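Hultcombe says its towel folding will be automated. For now, people do it

Dec 8, 2022

Textile services firm Hultcombe says robots will take over towel folding at its Esgate site by June. On a visit this week the work was still being done by hand, with workers holding grippers and picking up striped cloths one at a time.
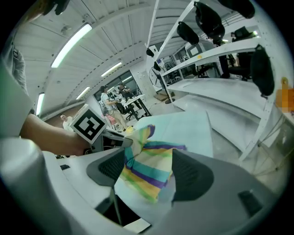 WORKPLACE

The company calls this teaching. Staff fold with the hand-held tools, and the recordings are meant to train a machine supplied by Sarkoneck. Of the 32 people at the site, 17 now spend part of each shift at it. Their pay has not changed. Neither has the job title, which is still "linen operative."

Hultcombe promises no layoffs, but would not put that in writing past June. It also declined to say how many towels an hour the finished system should fold, or how many it folds today.

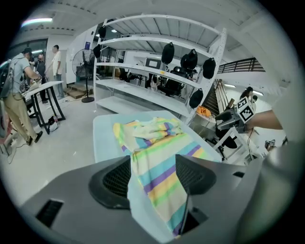

What the staff want

Workers have asked for 2 things: a say in how the recordings are used, and retraining that starts before the machines arrive. The firm says it is "listening." An earlier trial at its Rätsep plant was dropped after 9 weeks, and the folding there went back to the tables.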